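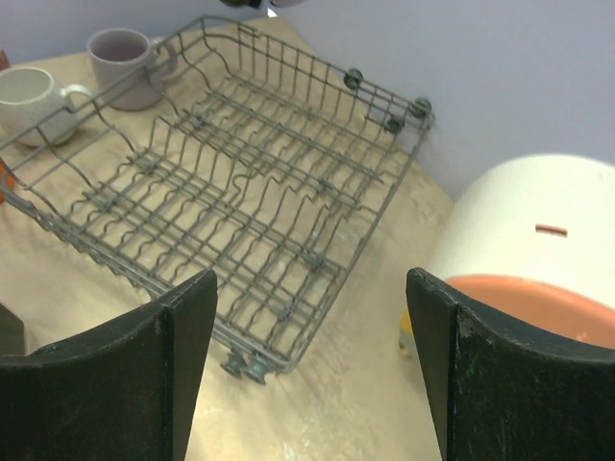
Rakena (software)

Rakena is a task planner and grasp controller for robot arms fitted with a camera at the wrist. It was written for household tidying jobs, above all the moving of mugs and plates in and out of a dish rack, and it is best known for coping with objects made mostly of gaps. The project was begun by Wim Kuipers and Bronwyn Kereama at the Peltolby workshop, and the current release is dated May 25, 2026.

Background

A wire rack is a wonderfully awkward thing for a robot to look at. The tabletop shows through every opening, so a depth reading taken between two wires belongs to the table, while the one next to it belongs to the rack. Early versions smoothed the two together and produced a solid lump floating somewhere in the middle. Kereama's answer was to stop smoothing altogether and to fit thin lines to the picture first, adding depth only where a line had been found. Wires, tines and rails then come out as separate parts that the planner can steer between.

Perception

Each look from the wrist camera is turned into a list of lines, rims and handles. Rims matter most for mugs, as an open round rim is easy to find even when a rack wire crosses in front of the body. Handles are found next, and their direction decides which side the gripper approaches from. The two fingertips are always in view at the bottom corners, so Rakena masks them out using the joint angles and a stored outline (a lovely bit of work by Tiago Peixoto, and quick enough to run on every frame).

Planning

The planner, called Gredasier, works backwards from the placed mug. It picks a gap between tines, checks that both fingers can open there, and then searches for a path that keeps the wrist clear of the rails. It tries up to 300 paths before asking for a fresh look from another angle. Most searches end far sooner, with a median of 35.

Control

Motion is handled by a simple loop that slows down as the fingers near a wire. If the force on either finger rises too early, the arm backs off along the path it came by, and the planner is told which wire was probably touched. Sebastián Palma added this last step in April, and it made the whole system feel far more sure of itself!

Tooling

Stestex, the replay tool, plays back a recorded attempt beside the fitted lines, with missed wires marked in red. Tala Nseir maintains it along with a test set of 113 recorded attempts.

Known limits

Clear glass is still poorly handled. Racks with wavy floor wires take longer to fit than straight ones, and a mug partly outside the view may be given the wrong width until the wrist moves.

See also

Grasp planning
Visual servoing
Collision checking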